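Notebook: dye house, bench 2
October, 14:20
Posted by Oliwia Pietrzak

Rub and wash tests on the Malinowski wool, third dye lot. Bath held at 100 °C for 34 minutes, then cooled in the pot to 31 °C before lifting. Previous lot was lifted hot and felted along one selvage. No felting this time. Exhaustion poor on the navy, good on the reds.

Dry rub: no transfer on orange, faint on red. Wet rub: red marks the white cotton clearly. Iwona Olszewski thinks the rinse is too short and I agree. Hard water may also play a part; the softener cartridge is overdue.
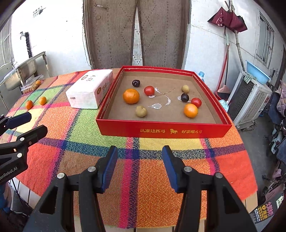

Plaid blanket, bright squares, on the table. Red tray on top.

Swatch weights before scour came to 459 g total. Did not reweigh after, so no figure for loss. Must do this next time before the swatches go in the drying cabinet.

Changed the scouring agent from Urnalance to Flomevel at half strength. Less foam, slower wet-out. pH strips expired, so readings from this morning are struck through on the previous page.

To do: repeat navy with longer hold and a second acid addition. Order strips. Ask Iwona for the Dreltarora shade card back, the lime green needs checking under the daylight lamp.

This site uses cookies to remember your settings. Accept | Manage preferences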